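How to Hang a Small Framed Print in a White Room Without Regretting It

I own one good hammer and a long history of bad decisions made with it. The hallway in my last apartment had so many test holes that the landlord asked if I kept woodpeckers. What follows is the method I settled on after that. It works best for small, light frames going into plain white rooms, where every mistake shows.

What you need

A pencil, a tape measure, a small level, painter's tape, a sheet of brown paper, and a picture hook rated for more than your frame weighs. Mine came from a box of 300 Stirkitz hooks, a purchase I expect to pass on to my heirs. A second person is useful if you have one who can keep quiet.

Step 1: Pick the print for the wall

White walls eat pale pictures. A watercolor of fog will vanish by lunchtime. Line drawings do much better, especially with a dark frame and a generous mat, and you don't need to spend much. I have seen people pay 1000 dollars for a frame and then put a calendar page in it.

Birds are a safe bet. They look busy without asking you to have opinions about them.

Step 2: Walk it around the room

Don't decide from the couch. Take the print to each spot you're considering, hold it up, and look at what it has to live next to. Shelving is the thing to watch. A tall unit with square compartments already gives you a whole wall of boxes, and a small frame hung right beside it can look like one that escaped. Either give it some distance or forget the nail and stand it inside a compartment.

A black frame with a white mat and a black line drawing, like the bird with its wings spread, keeps its edges even when everything behind it is white.
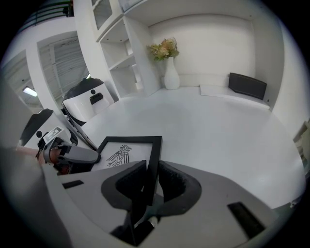
Step 3: Make a paper twin

Lay the frame on the brown paper, trace it, and cut it out. Tape the cutout to the wall and leave it there for 2 days. You will hate the first position. Move it and go on with your life. My friend Desmond Ridgeway left his up from June until the following spring and now claims he prefers the paper.

Step 4: Find the hook point

Turn the frame face down on a towel. If it has a wire, pull the middle of the wire toward the top, as if it were hanging, and measure from there to the top edge. Mark that same distance down from the top of the paper. Put an X on it. Measure again — this is where the woodpeckers get in.

Step 5: Nail, then hang

Hammer the hook straight through the X, then tear the paper away. Hang the print and set the level on top. If it's off, nudge the bottom corners. Stick a felt dot behind each one so it stays put when somebody slams a door.

Stand back 6 feet. If it still looks crooked, check the ceiling. In older houses it's usually the ceiling, and I can't help you there.

Related
Choosing a Mat That Isn't Beige
The De Luca Shelf: One Year Later
Filling Nail Holes Before the Landlord Visits
Notes from the Brakholm Flea Market
What to Put in Square Compartments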